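Hrynyshyn Clan, Leadership Meeting, May
Voice channel, 8:00 p.m. start on paper, 8:20 in practice

Present: the leader, both co-leaders, 7 elders, and one recruit who joined the wrong channel and was allowed to stay as long as he kept his mic off. He mostly did.

Minutes taken by the elder who complained about last month's minutes.

1. Last month's minutes
Approved with one correction. The phrase "a lively exchange of views" regarding donation troops is struck and replaced with "an argument." The elder concerned asked that the word "tantrum" also be struck. It did not appear in the minutes. He asked that this be noted.

2. War league results
We finished 6th in our group. The leader described this as a rebuilding season, our fourth in a row. The war against Zotley was lost by a single star, which was available on base 13 for most of the day and was left alone because two members each believed the other had called it. The call sheet shows that both of them had called it. The call sheet also shows a third name, belonging to a member who left the clan in the winter.

Agreed: calls expire after 7 hours. Whoever hasn't attacked by then loses the base and may not sulk in clan chat. The second half of this passed by one vote.

3. The Arna merger
Arna has again suggested combining the two clans. Their leader would like to keep their name, their badge, their war schedule, and their leader. Our leader asked what we would be contributing. The answer, read out from the message, was "activity." There was a pause here while people looked at our activity.

Points raised in favor: Arna has a higher clan level, better perks, and enough strong players to fill a full roster without begging. Points against: they require everyone to use both attacks in every war, including when on vacation. One co-leader said this was reasonable. Several people said they were on vacation.

No decision. The leader will write back and ask for a friendly war first, so we can lose to them in an organized way before committing.

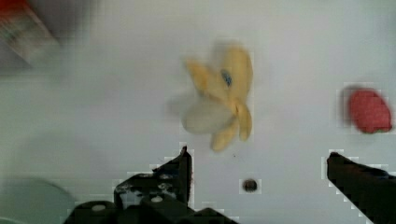

The co-leader who handles diplomacy (he gave himself the title) will propose a start time. He was reminded that Arna is mostly in a different time zone, and that the last friendly war he arranged began at four in the morning for everybody, on both sides.

4. Donations
Minimum donations for the season stay at 310. A proposal to raise the number was withdrawn when its author was shown his own total. Members requesting dragons should expect dragons. Members requesting "anything" should expect archers, and are asked to stop posting the crying emote when archers arrive.

Spell donations are still a sore spot. Requests that say "rage pls" will be read as requests for a rage spell. There was a misunderstanding last season and it went on for two days.

5. Trimeck
Trimeck is the base planner that one of the elders has been building as a spreadsheet. It now has color coding and a tab called DO NOT OPEN, which everyone has opened. It tracks who is upgrading which heroes so that we stop entering wars with half the kings and queens asleep.

Demonstrated on a shared screen. According to Trimeck, nine of us are ready for war and one of us has a negative number of archer towers. The elder will look into it. Until then, please update your own row and leave everyone else's alone, even if it is wrong, even if it is funny.

6. Promotions and removals
Two members promoted to elder for steady attacks and for not asking to be promoted. One promotion postponed for the opposite reason. Three inactive accounts to be removed after the next war. The leader pointed out that one of them is his own second account. Agreed that it be given a warning first.

7. Any other business
A request to change the clan description from "chill but competitive" was discussed for longer than the merger. Suggestions included "chill," "competitive in places," and several that the game's filter would not accept. Left as is.

The recruit unmuted to ask whether we were the clan that gives out free dragons. He was told about the donation minimum and left the channel.

Actions
Leader: reply to Arna, warn himself.
Diplomacy co-leader: friendly war, normal hours.
Trimeck elder: archer towers.
Everyone: take your calls off the sheet once you've attacked.

Meeting closed at 9:40 p.m., when the leader's tablet died. Next meeting in June, 8:00 p.m., so please be there by 8:20.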